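Open day at the Ibarra surgical robotics lab, Dradlow

Saturday, February 3, 2024

The Ibarra lab opens its doors twice a year, in winter and again in August. I took the early bus and signed in at 9:30. Visitors went up in small groups, past a poster wall and into the suturing room, where the work was shown on monitors.
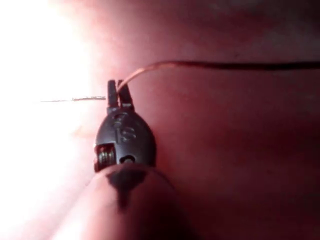 Close view of the small black clip, with the wire in its jaws.

The session was on stitching practice tissue. Our guide said the Benus project has logged 766 stitches so far, and each one is saved with video and arm positions. Progress is slow – a good knot still takes patience.

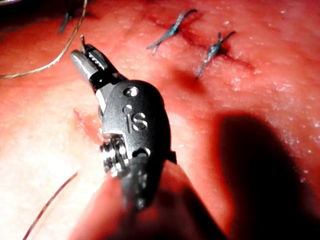
Can visitors try the controls?
Only at the afternoon session, and you have to be at least 16. Sign up at the front desk.

I stayed for a second round and stood closer to the screen with the overhead view. It was easier to follow both instruments from there. 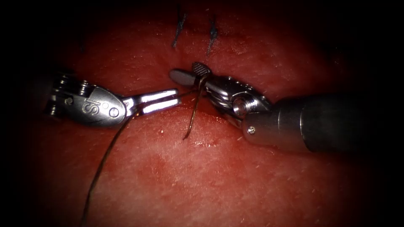
Getting there and costs

Entry is free. Parking at the Dalley building is $2, and the lot holds 300 cars. The cafe closes at 2.

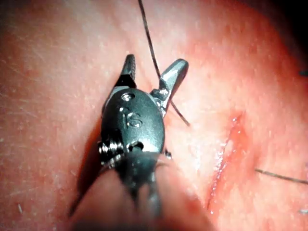 I teach shop at a high school, so I was mostly thinking about what my students could use. Most of them have never worked on anything smaller than a hinge. The open jaws beside the cut would make a good drawing exercise, with one narrow blade and one broad one on the same housing. I asked about a class visit and was given a form.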